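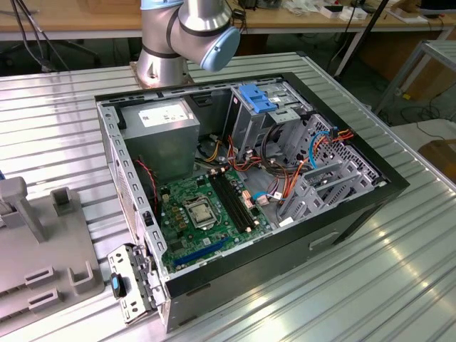
I've had this old desktop for years, and for the last few months it has been shutting itself off after 13 minutes, sometimes less. I put it off until April, when I ran out of excuses. The plan was to open it up, check the processor and the memory, and decide whether it was worth spending any money on.

The machine came from Drirnell, a small shop that used to sell refurbished office computers. I paid $113 for it. It was never fast, but it ran my spreadsheets and the scanner, and the scanner software won't install on anything newer. I wasn't looking for a project.

Taking off the side panel is easy on this kind of case. After that I like to lay the tower down and leave it there for the whole job. The board is flat, the screws stay where you put them, and nothing heavy is hanging off a slot. I ground myself on the bare metal first and keep the power cord in another room.

The processor is the part that makes people nervous. There's a lever beside the socket. You push it down a little, move it out from under its catch, and lift. The metal frame swings up after that. Hold the chip by its edges and don't touch the socket. My friend Azlan Harahap bent a pin on one of these with his sleeve and had to buy another board, so I roll mine up.
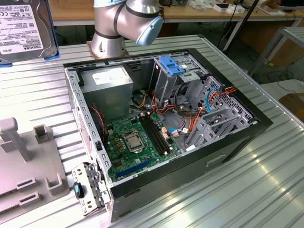
Cables are the next annoyance. The power supply in an office machine like this has one bundle for everything, and it wants to go straight across the board. I pushed mine toward the drives and left it there. Tying it down properly would be nicer, but I knew I'd be back in.

I bought a small tube of thermal paste from Rondonuwu, and that plus a new fan came to $39. The old paste on the cooler was dry and gray and came off in flakes. I used coffee filters and rubbing alcohol on it – paper towels leave lint.

Putting the chip back goes quickly. Match the notches, lower it straight down, let go. It should sit flat without any pushing. If it rocks, lift it out and look again before you close the frame.
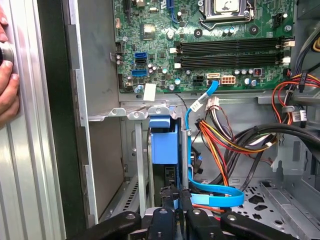

Check the SATA plugs before the panel goes back on. They work loose when you move other cables, and a drive that doesn't show up will send you looking in all the wrong places. I once lost most of an evening to that.

I still have to decide about the memory. Livesitz has a matching pair of sticks for $22, and I'll probably order them.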